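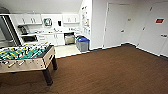

I order a lot of stuff for the house from overseas (tea towels, hinges, the odd enamel pot), and every time two governments sit down to fight over a trade deal my inbox fills up with friends asking if their shower curtain is going to cost double. I'm no lawyer! But I've been stung enough times to have some habits, so this month's tips are all about customs.

## Before you order

Look for the words "duties paid" at checkout. If they're missing, assume the bill is coming to you. I once bought a set of drawer runners from a shop called Larano for a very nice price, and then the carrier wanted another 30 dollars before they'd let go of the box. Fair enough, it was in the small print. I just don't read small print when I'm excited about drawer runners.

Check where a thing was made as well as where it ships from. The tariff usually follows the country of origin, so a kettle can sit in a warehouse one country over and still be charged as if it came from halfway around the world. Ask the seller. Durnine answered me in an afternoon, and Bellamy took three emails and then sent me the wrong product sheet.

And don't panic-buy when the news says talks have broken down. Talks break down all the time. Read down to the part with a date in it, and if there's no date, go make lunch.

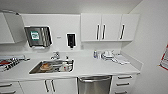 *White cabinets, one long counter and a towel dispenser on the wall.*

## Keeping the paperwork

I keep one plastic folder in the kitchen with 4 pockets:

- ordered, still on the way
- arrived, duty paid
- arrived, something wrong with it
- returns

Print the order confirmation and write the tariff code on top if the seller gives you one. When a bill looks off, that code is the first thing they'll ask for. My worst was a charge of 836 dollars on a secondhand range hood -- somebody had typed it in as commercial equipment. It took up to 400 minutes of hold music, spread over a couple of weeks, but the folder won it for me.

If you're sending something back, ask about getting the duty refunded *before* you tape up the box. Some places want the original label showing, and I've cut through more than one of those opening a parcel with a bread knife.

## Having your say

When there's a public comment period on a new tariff, you can write in as a plain old shopper. Keep it to a page. Say what you buy, what you paid and what the change would do to that. I did mine at the counter in Fernley over a second cup of coffee, receipts spread out next to me, and mailed it before supper.

Next month: getting candle wax out of a tablecloth.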